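Pattern and Attention: notes for the afternoon session

Start at 2:15. Wait for the side doors to close before the first slide.

Opening. Thank the Estonton library for the room. Say that I spent eleven years drawing repeats for wall coverings before I started teaching, and that most of what I have to say comes from the drawing table and very little from books.

First point: a repeat is a promise to the eye. Once people have found where a pattern starts over, they stop looking at it. Old mills knew this and made the repeat as long as the rollers would allow. At Khoury, where I trained, the longest repeat we printed was 90 centimeters, and the customers who bought it kept it on their walls for decades. Pause. Ask who here grew up in a room with wallpaper. Ask if they can still draw it. Usually a few hands go up and stay up.

Second point: scale. A small motif reads as texture from across a room. A large one reads as an object. The trouble starts in between, where the eye can't settle on one or the other. Tell the Dastent story here – the hotel hallway, the medium-sized ferns, the guests who asked to change floors. Keep it short. It ran long in December.

Third point: mixing. Students ask how many patterns can go in one space. I don't give a number. I ask them which one is in charge. If two patterns are the same size and the same darkness, they fight. If one is geometric and the other is floral, they can often live side by side, provided the color is held down in at least one of them.

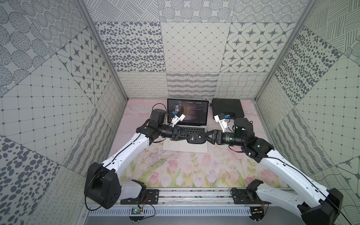 Siham Geagea

Leave the slide up while I go through this part. Ovals, dots, stars and wavy lines on the walls, all in gray and white, and tulips on pink underfoot. Ask the room which one is in charge. Don't answer for them. Give it a full minute, then move on.

Fourth point: the archive. Enar kept its pattern books from the first year of business. When I was asked to sort them, there were 2,204 sheets, and up to 900 of them had no name, no date and no color notes. I sorted by motif first, which was a mistake. Leaves alone took three weeks. I started over and sorted by paper, and the dates began to fall into place, as the mill had changed suppliers several times.

Read the margin note from sheet 61: "Too busy for bedrooms. Try the stairs." Wait for the laugh, if there is one.

What the archive showed me is that the drawers repeated themselves. The same hand drew the same thistle for years, a little looser each time. Show the three thistles if the projector is behaving. If it isn't, pass around the photocopies in the blue folder – there are enough for one per row.

Fifth point, only if there's time: drawing by hand and drawing on a screen. Skip the argument about which is better. Say that the screen makes it easy to fill every gap, and that gaps are where a pattern breathes. Suggest the exercise: draw a motif, repeat it, then take out every third one and see what is left.

Questions. Someone will ask about cost. Short runs at a print shop are fine for a single wall. Someone will ask about peel-and-stick. I have it in my own kitchen and the corners are lifting by the stove.

Finish by 3:05. The pattern books go back in the gray box, spine down. Leave the handouts on the table by the coat rack.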